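About Uswood

Uswood is a small school for people who want to learn upholstery and furniture repair. We teach evening and daytime courses in a former shoe warehouse on Jollon Street, two blocks from the bus station. Brodie Harawira started the school after 17 years of running a repair shop, and still teaches the beginner course every fall.

The first class had four students and met in the back of the shop. We moved to the present building when the waiting list got longer than the class list. We now run 13 courses a year, and 239 people have finished the full one-year program.

What we teach

The one-year program begins with stripping and frame repair. Students learn to take a chair apart without damaging what can be kept, to reglue loose joints, and to replace webbing. After that come springs, padding, cutting and sewing. Everyone finishes at least one dining chair and one armchair, and most bring in a piece from home for the last term.

Short courses run from two days to six weeks. The most popular are drop-in seats, cane weaving and slipcovers. No experience is needed for any of them. The deep buttoning course is the exception – for that one we ask that you have already covered a chair on your own.

Classes are kept to eight students. Tools and sewing machines are provided, and basic supplies such as tacks, twine and burlap are included in the fee. Cover fabric is not. We keep a shelf of remnants that students can buy by the yard, and Bakos Fabrics gives our students a discount on full bolts.
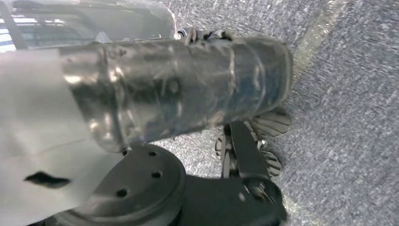

The workshop is open to current students until 9 p.m. for practice. Past students can rent a bench by the month. There is a freight elevator at the rear entrance on Wola Lane, so large pieces can come in that way – please call first so someone can meet you.

Enrollment for the one-year program opens in May. Short courses are posted as dates are set.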